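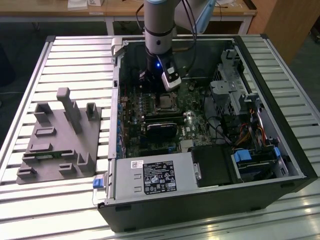
**Second life for old desktop computers: a study of reuse at a community centre**

Project report, Environmental Technology, second semester

## 1. Introduction

When an office replaces its computers, the old ones are usually still able to work. In our city many of them go directly to the recycler, where they are shredded and the metals are recovered. Recycling is better than landfill, but most of the energy that was used to make a computer is lost when it is shredded. For this reason I wanted to study the step before recycling, which is reuse.

My project looks at one reuse program, run by the Gandum community centre. The centre receives desktop computers from local offices, checks them, and gives them to families and newcomers who do not have one at home. My research question was: what decides whether a donated desktop is given a second life or is sent for scrap?

I was interested in this question also for a personal reason. My first computer in this country came from such a program, and I used it for all my language courses.

## 2. Background

A desktop computer has a long technical life. The parts which fail most often are the hard drive, the power supply and the fans, and all three can be replaced with a screwdriver and a little patience. The processor very rarely fails. However, the computer can become "old" in another sense, when the operating system is no longer supported by its maker or when the new software needs more memory than the machine has.

In the literature I found two opinions. The first says that old desktops should be retired early, as newer models use less electricity. The second says that manufacturing is the larger part of the total impact, so the longest possible use is best. My reading is that the answer depends on hours of use. A family computer that is on for 2 hours each evening is a very different case from an office machine which is never switched off.

## 3. Method

I used three sources of information:

- the written intake log of the centre, from January to May
- a short questionnaire given to households that had received a computer
- my own observation during the Wednesday sorting session, which starts at 5:30 in the afternoon

The intake log had 2,202 lines. Each line is one item and not always one computer, so monitors, keyboards and cables are also in it. I removed these lines first. I also removed the laptops, as their problems (batteries, broken hinges) are different and would need a separate study.

The questionnaire was sent to 100 households. I received 40 answers. It was available in English and in simple English, and the second version was chosen more often than I expected.

## 4. Results

### 4.1 Reasons for rejection

The most common reason written in the log was "no drive". Offices often remove the hard drive before donation, to protect their data. This is understandable, but the centre must then buy a new drive, and when the budget for the month is finished the computer goes to scrap even if all the rest is good.

The second reason was "too old for the system". The third was "unknown fault", and I believe this category hides many small problems. A memory module which is not seated well gives the same black screen as a dead board, and in a busy session there is not always time to find the difference. 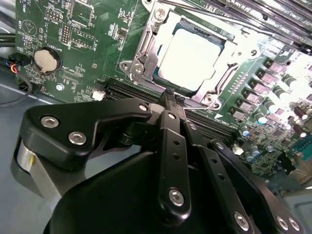 Thermal paste is a good illustration of this. After many years the paste between the processor and its cooler can become dry, and the computer gets too hot and switches itself off. A new tube costs little and is enough for several machines. In the log, such computers were sometimes repaired and sometimes rejected with the same words, "shuts down". The result depended on which person was at the table and how much time was left in the evening.

### 4.2 What the households said

Most households use the computer for school work, for government forms and for video calls with relatives. Games were mentioned less often. The speed of the machine was not an important complaint. The complaints were about other things:

- the fan is loud in a small apartment
- the tower takes too much room on the kitchen table
- no wireless connection, so a long cable has to cross the hallway
- nobody to ask when a message appears on the screen

The last point surprised me. Several people wrote that they stopped using the computer for weeks after an update message, as they were afraid to break something — one person kept it unplugged for the whole winter.

### 4.3 Comparison with a commercial refurbisher

For comparison I visited the shop of Backlund, a small refurbisher in the Olach district. They accept only models they know well, and they keep one shelf of spare parts for each model. Their rejection notes are shorter and more exact. Of course they can choose their suppliers, and the community centre takes what is offered. Still, I think the idea of fewer models could be used in part, for example by asking donors for the model name before the delivery.

## 5. Discussion

The results suggest that the age of the computer is less decisive than I assumed at the beginning. The missing drive and the missing diagnosis are more important, and both can be improved without large expense.

There are limits to my study. The log was written by many hands and the words were not always used in the same way. I also had no possibility to contact the households that did not answer, and maybe these are the ones where the computer stopped working.

I did not measure electricity consumption. I had planned to do it with a Zikico plug meter borrowed from the school, but it was returned late by another group.

## 6. Recommendations

1. Ask donors to erase the drive and leave it inside, and offer them a signed certificate of erasure.
2. Use a fixed list of fault codes in the log, with "unknown fault" allowed only after the memory and the paste have been checked.
3. Include a wireless adapter with every tower.
4. Print one page of help in simple English, with a telephone number and the hours when somebody answers.

The centre has already agreed to test the second recommendation during the summer. I have given them a first version of the code list, and it can be found in Appendix A together with the questionnaire.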